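# Virnach Library of Mystery and Historical Fiction: Premises Inspection Checklist, February

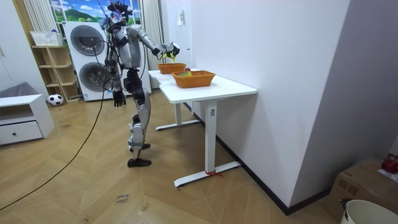
*Humanoid robot beside a white standing desk, herringbone floor.*

Inspector: Beatrice Muriithi
Areas covered: Flanis Reading Room, Zwane stacks, returns counter, author event space
Start time: 8:15 a.m., before opening to the public

Marks used: **S** satisfactory, **A** action required, **N** not inspected on this visit. An item marked A remains open until the inspector has signed the follow-up sheet. Comments are to be read together with the mark.

## 1. Exits and walkways

- [x] Both public exits open fully from the inside. **S**
- [x] Exit signs lit. **S**
- [ ] Walkways clear of book carts. **A**
 Comment: A loaded cart of returned paperbacks was standing across the end of the Victorian London aisle. Staff moved it at once. Carts are to be parked in the marked bay behind the returns counter whenever they are unattended, including during short breaks.
- [x] Entrance mat flat and dry. **S**
- [x] Step edge between the Reading Room and the event space marked with contrasting tape. **S**
 Comment: Tape is beginning to lift on the left side. Replace at the next routine visit.

## 2. Shelving in the Zwane stacks

The stacks hold 64 bays. Every bay was checked for wall fixings, shelf pins and overhang.

- [x] Wall fixings tight. **S**
- [ ] Shelf pins complete and seated. **A**
 Comment: Two pins are missing from the fourth shelf of the bay holding the medieval monastery series. The shelf has been emptied and labeled "Do not load." Large-print editions from that shelf are on the sorting table and may still be lent on request.
- [x] Heavy volumes stored at or below waist height. **S**
 Comment: The bound magazine sets and the illustrated companions to detective fiction have been moved down as requested in the previous report.
- [x] No books stacked flat on top of bays. **S**
- [x] Rolling step stools lock under weight. **S**
 Comment: One stool near the Paris and French court novels is slow to lock. It remains within the acceptable limit but should be watched.

## 3. Event space

The space was set for the evening talk on religious orders in the historical mystery.

- [x] Chair rows linked and center aisle open. **S**
- [x] Microphone cable taped along its full length. **S**
- [x] Signing table stable when leaned upon. **S**
- [x] No open flame. **S**
 Comment: The speaker's request for lit candles during the reading was declined. Battery candles are acceptable and may be placed on the signing table.
- [ ] Capacity notice posted at the door. **A**
 Comment: The notice had been covered by a poster for the Drarotine historical crime award shortlist. Poster to be moved to the lobby board before doors open.

## 4. Collection care

- [x] No leaks or stains at ceiling level. **S**
- [x] Humidity reading taken and entered in the log. **S**
- [x] No sign of insects in the donation boxes. **S**
 Comment: The recent gift of 1000 used mysteries is being opened box by box in the sorting area. Books with a musty smell are bagged and held apart from the general collection. Several first printings in that gift have loose boards and should be tied with cotton tape. Rubber bands are not to be used.
- [ ] Display case locked and lamp cool to the touch. **N**
 Comment: Case is under key with the exhibitions desk, which does not open until Monday.

## 5. Fire and first aid

- [x] Extinguishers in place, gauges in the green. **S**
- [x] Call points unobstructed. **S**
- [x] First aid box sealed and stocked. **S**
- [x] Staff on duty able to state the assembly point. **S**
 Comment: The newest member of the desk staff named the former assembly point at first and then corrected the answer. The map in the staff handbook is out of date and should be replaced with the current sheet.

## 6. Follow-up

| Item | Action | Responsible |
|---|---|---|
| 1 | Reminder to desk staff on cart parking | Returns desk |
| 2 | Fit missing shelf pins, reload shelf, remove label | Stacks staff |
| 3 | Move poster, expose capacity notice | Events desk |
| 4 | Inspect display case | Inspector, with exhibitions desk |
| 5 | Replace assembly point map in handbook | Front office |

The emptied shelf may not be returned to use on verbal approval. Written sign-off is required.

Signed: Beatrice Muriithi
Copy to: front office, events desk, stacks staff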